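The Cheap Ride to the Airport Costs Too Much

By Obsa Bogale

I drove an airport shuttle for eight years before I moved to the desk side of the business, and I still book rides for a living. So I have a stake in this, and you can weigh what I say with that in mind. My opinion is that small cities are making a mistake when they let the fixed-price airport car disappear and leave the job to whatever app has a driver free that morning.

In Miranda, where I live, the airport is 30 miles away. It has a handful of morning departures, and the first one leaves before six. For a long time there were two ways to reach it without your own car. You could take the county shuttle, which stopped at the hospital and the college, or you could call one of the sedan companies and get a price over the phone. The price was the price. If the driver hit traffic, that was the driver's problem.

The shuttle ended in February. One of the sedan companies sold its cars, and the other now runs with half the drivers it had. Most people I talk to did not notice until they needed a ride at four in the morning.

The usual answer is that the apps cover it. Moltix and Todeo both operate here, and in the middle of the day they do fine. I use them myself to get across town. They are quick, the payment is simple, and the fare for a short trip is lower than any taxi I remember. I have no quarrel with that part of it.

The early trip is a different product. When you schedule a car the night before on most of these services, you have made a request. A driver may accept it at nine in the evening and drop it at three. The app then looks for another driver, and at that hour in a town this size there may be none within 20 minutes of your door. You stand there with your bags and watch the little map.

My neighbor Ayana Weldu travels for work twice a month. She was quoted 52 dollars for a Thursday morning pickup. Her driver canceled, the next one did too, and by the time a third accepted, the fare had gone to 135 dollars. She paid it, because the other choice was missing the flight. The sedan company charged 80 for the same trip, door to door, with a driver who had her number and called when he was outside.

People hear that story and say she was unlucky. I think she was just a customer at the wrong hour. The pricing works as designed. When there are few cars and somebody needs one badly, the fare goes up, and nobody needs a car more badly than a person with a boarding pass.

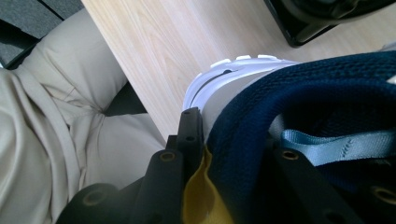

Pale wood table, gray carpet, khakis.

The drivers don't do well out of it either. A run to the airport at that hour means an empty drive back, since the first arrivals don't land until after eight. A company with a dispatcher can plan for this. It can put two passengers from the same street in one van, or hold a car at the terminal for somebody coming in on the morning flight. A driver working alone on an app has to guess. Plenty of them have guessed wrong a few times and now stay in bed, and I can't blame them.

There is also the matter of who gets left out. Travelers in wheelchairs could book the old shuttle a day ahead and count on the lift. Families could ask for a child seat. Older passengers could speak to a person and be told what corner to wait on. Some of this exists on paper in the apps. Try to get it on a weekday before sunrise, 30 miles from the terminal, and see what comes.

I don't want the apps thrown out. I want the town to treat the airport trip as something it needs, the way it treats the bus to the hospital. That could be done without much money. Idness, a town about our size on the other side of the airport, does it with a simple contract. Two local operators share the early runs. Each agrees to a posted fare, and each agrees to have a car on duty from three thirty until the last morning departure. In return they get the curb space nearest the doors and a small payment for mornings when nobody books. The fare is printed on a sign at the library and does not change with the weather.

The objection I hear most is that this is a subsidy for people who can afford to fly. Some of it is. But the passengers I drove were not mostly business travelers. They were going to funerals, to new jobs, to see a specialist in a bigger city. A good number of them worked at the airport itself, selling coffee or loading bags, and they had to be there before the passengers were. When the shuttle stopped, a few of those workers quit. The airport had trouble filling those jobs through the spring.

Another objection is that a fixed fare scares off operators when gas goes up. This is a fair point, and any contract should let the fare be reviewed, say twice a year, in the open. Reviewing a fare in public is a long way from changing it while the customer stands on the sidewalk.

If you run one of the small companies, I would say something to you as well. Some of the business was lost through our own habits. We let phones ring. We took cash only for years after people stopped carrying it. We sent cars that smelled of cigarettes. A regular customer will forgive a plain car and an older driver, but will not forgive a phone that goes unanswered the night before a trip. If the town does offer a contract, it should come with rules on those things too, and we should be ready to follow them.

For now, if you have an early flight out of here, my advice is to call a company and get a name, a price and a pickup time. Ask what happens if the car breaks down. If they can't answer that, call the next one. Keep the app on your phone as a backup and leave yourself an extra half hour in case you have to use it.

The town council takes up transportation spending again next month. The shuttle is not on the list so far. The clerk's office will add a subject if enough residents write in, and a letter of a few lines is plenty.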